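Chapter 6
Small Containers on a Shared Surface

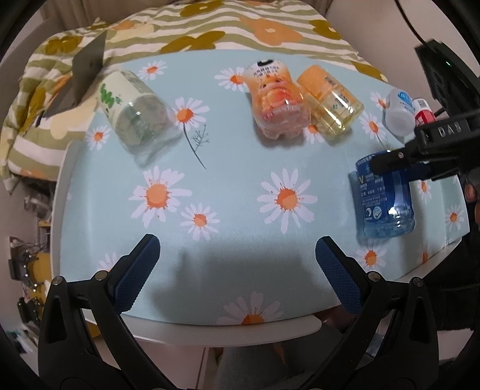
6.1 Scope of the Chapter

Chapter 5 dealt with storage that has a fixed place: shelves, drawers, and built-in cabinets. This chapter deals with small containers that have no fixed place and collect on whatever flat surface is nearest. In a home, that surface is often a table in a bedroom or living room. The containers found on it tend to be of mixed origin. Jars, snack bottles, and small bottles with printed labels may share one tablecloth, some upright and some on their sides.

A household of this kind does not lack storage. It lacks an assignment rule, meaning a statement of which container goes where after use. Sections 6.2 through 6.5 develop such a rule. Section 6.6 applies it to the Jurkeck apartment, whose floor plan was introduced in Chapter 2.

6.2 Terms

Standing container: a container resting on its base.

Lying container: a container resting on its side. A cylindrical container in this position can roll. A container with flat sides generally cannot, although it still takes up more surface than it does when standing.

Footprint: the area of the surface covered by a container in its present position. A bottle 245 mm tall has a larger footprint lying than standing in nearly every case.

Reach line: the farthest line on the surface that a seated person can touch without leaning. Containers beyond the reach line are used less and are returned less accurately.

Facing: the direction of the main label. Facing is recorded only for standing containers.

6.3 Sorting Before Placing

Sorting is done by contents first and by size second. Color and shape are poor guides. A bottle molded as a cartoon character may hold candy, bath soap, or craft beads, and a clear jar gives no information beyond what can be seen through its wall. The label is read in full before the container is assigned to a group. Where the label is in a language the sorter does not read, the container is set aside until someone can read it.

Food and nonfood containers are never placed in the same group, even when both are sealed. This requirement has no exceptions in the present text.

Petridis (Themis Petridis, "Surface Load in Small Dwellings," Nomport Papers) separates containers by capacity at 500 ml. The same limit is used here. Anything above it is treated as bulk stock and belongs to Chapter 7.

6.4 Effect of the Table Covering

A cloth changes the behavior of the surface in two ways. It increases friction under a standing base, and it hides the exact edge of the table where it hangs over. A margin of 10 cm is therefore kept clear along every edge. A patterned cloth also makes small clear containers harder to find. On a table 965 mm wide, the margin leaves a usable width of 765 mm.

Rounded corners are measured to the point where the curve begins. Readers using the Leseo worksheet should enter this value in column 3, and those using the older Rey worksheet should enter it in column 2.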